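Sofas come first at Prilto. The owner of the small home-staging business will talk happily for an hour about seat depth, but what really gets her going is pillows. "A dark sofa is a gift!" she says. "You put one pale thing on it and the whole room wakes up."

She started in November with 28 cushion covers and a borrowed van. Her current favorite is the long pink one, set off against gray-brown upholstery with an orange-red pillow for company. "People are scared of pink with orange. I love it – it's like sherbet."
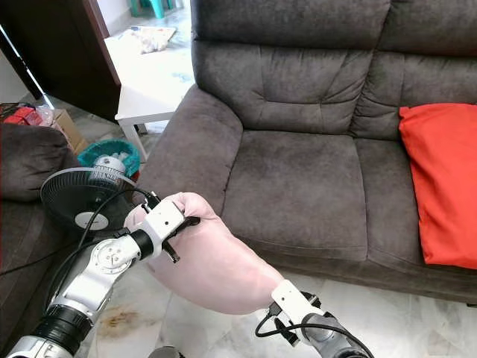 ## Plump, then place

Her routine takes 4 minutes a sofa. She works the filling toward the corners, smooths the cover with a flat hand and only then decides where it goes. She picked up the habit at Giltell, a furniture store where she spent 8 years on the floor.

"I want a corner that stands up," she says. "If it flops, I start over, and I don't mind one bit."
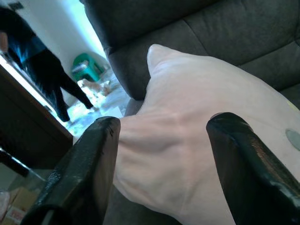 Creases don't bother her much, either. "A few wrinkles are fine – it's a pillow, you're supposed to lean on it! I had 16 of them at home at one point, and every single one got used for naps."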